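The afternoon Furkel let go

I have been putting off writing this one, mostly out of embarrassment, but Ingvild Nyberg told me that a blog with only the good days in it isn't much use to anyone, and she has been right about most things since I started this hobby. So pour yourself a coffee and I'll tell you how my little robot arm gave me a proper fright one afternoon in February.

If you're new, Furkel is the name of the arm (the printed parts come from a set of plans, the name comes from a dream I had with a fever). It has one job at the moment, picking up bricks and stacking them on a baseplate, and I run it with a small control program I call Potasar. For weeks it had been going beautifully. Then it started dropping things. First it was one brick in a long session, then one every few minutes, and always at the same point, right after the close command and just before the lift.

I blamed the bricks. Then I blamed the lighting, and spent a whole evening moving a lamp. When the camera on the wrist gave me views as dim as the next one, it was hard not to blame the lamp. 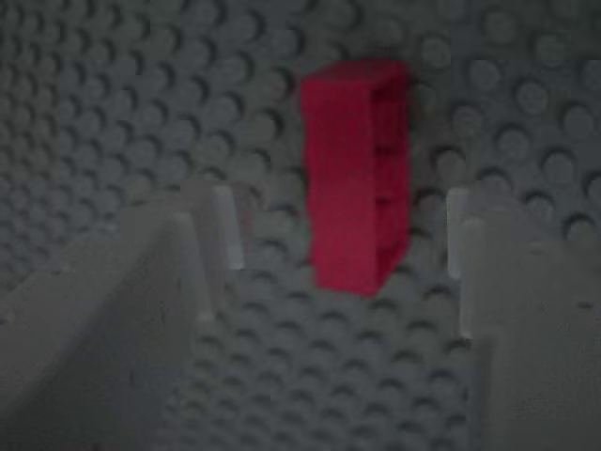
What the log said

Potasar writes down what every motor is doing, which I'd been very proud of and had never once read. I sat down with it at last and went looking for the gripper motor. The closed position was supposed to be 1827. On the last good run it was 1827. On the bad runs it stopped at 1430, and the program carried on cheerfully as if the fingers were shut, because I had never told it to check. It sent the command, waited a moment and moved on. All that trust!

My first fix was the kind you make late in the day. I raised the torque limit on the gripper so it would push harder and get to where it was meant to be. And it did, for a while, and I was ever so pleased with myself, and went off to make soup.
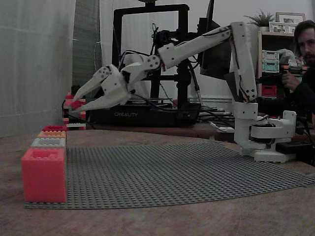 When I came back the soup was forgotten very quickly. There was a smell, a bit like a hair dryer that has been left on a pillow, and the gripper motor was too hot to keep a fingertip on. I reached over to pull the brick out, which was the silliest thing I did all day, and at that moment the motor gave up, the shoulder joint lost its place, and the whole arm swung down toward my hand. It's a small arm and I got off with a bruised knuckle, but it moved much faster than I can, and I keep thinking about how close my face was.

I wrote to Ngọc Ngô that evening, who builds far bigger machines than mine and is very patient with beginners. The answer came back in two lines. Was the motor sharing a supply line with the rest of the arm, and where was my stop switch? Yes, it was, and I didn't have one. I had been using the plug at the wall, on the far side of the desk, behind everything.

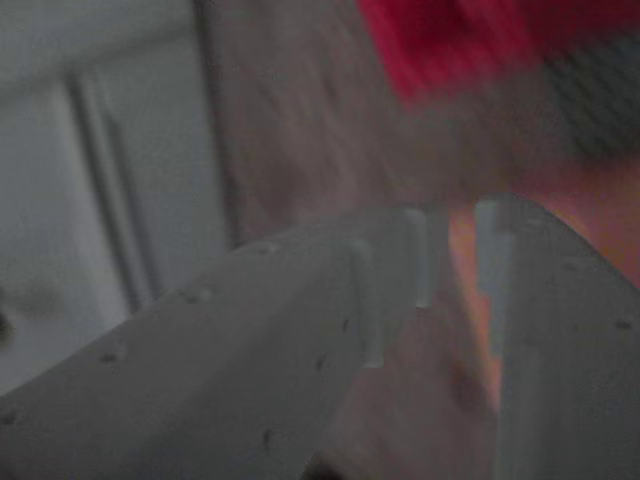
Photo: from my own gripper tests with Furkel

The fault itself was small and dull once I found it. One screw in the finger hinge had worked its way out far enough to rub on the housing, so the fingers jammed before they closed. Pushing harder only cooked the motor, and when the motor failed it pulled the supply down and took the shoulder with it. A 26 cent screw, and a new motor from Sevel that cost me rather more.

I've changed a few things since. The torque limit is back where it was. Potasar now compares where the gripper is with where it ought to be, and if they differ by more than 30 it stops and waits for me. The gripper has its own fused line. And there's a big fat stop button at the front of the table, which I press at the end of every session just so my hand knows where it lives.

The part I still haven't solved is what the arm should do when it loses power. Going limp is bad, as my knuckle can tell you, and Ngọc suggested a light spring on the shoulder to take some of the weight. I've ordered two sizes to try. If any of you have done this on a printed arm, please leave me a comment, especially if you know how to mount the thing without drilling into the upper link!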